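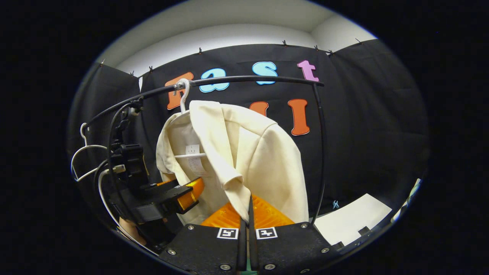 I finally got rid of the big wardrobe in November 2023 and have been living with a clothes rack ever since. I looked at a few and picked the Tronen, mostly for the price and the black finish. The bar on it is curved, and I wasn't sure I would like that. A cream jacket on a white plastic hanger looks fine against it, and light colors in general show up well on a black bar. What I had to get used to is that hangers want to slide along a curve. Heavy things move first. I now hang the heaviest pieces where the bar is closest to level and they stay put.

The wardrobe came with the apartment on Clegg Street and held far more than I wear. Before it went, I took everything out and put it on the bed. I ended up with 13 hangers' worth of clothes I wanted to keep out all year. The rest went into 2 bags for the thrift store and one box for under the bed.

Hangers took more thought than the rack. I had a lot of wire ones from the dry cleaner and I am slowly getting rid of them. They leave a point in the shoulder of anything soft, and jackets sag on them. Plastic is good enough for a light jacket. For my winter coat I bought a wide wooden one from Bakden, and I would buy that again.

A few things I do differently now. I read the care label before I hang something up after washing, and if it says dry flat, I do that. I leave jackets unbuttoned except for the top button. I empty the pockets. I also leave space between pieces, which I never could in the wardrobe, and I iron less.

Dust is the one real drawback. Anything that hangs for a few weeks gets some on the shoulders, and it shows most on dark wool. I go over everything with a clothes brush on laundry day. I tried a cloth cover from Zilside for the coats, but it was too long and dragged on the floor, so I sent it back.

In December I want to move the rack away from the radiator and put a low shelf beside it for shoes. Four pairs should fit. The rest can go in the hall closet.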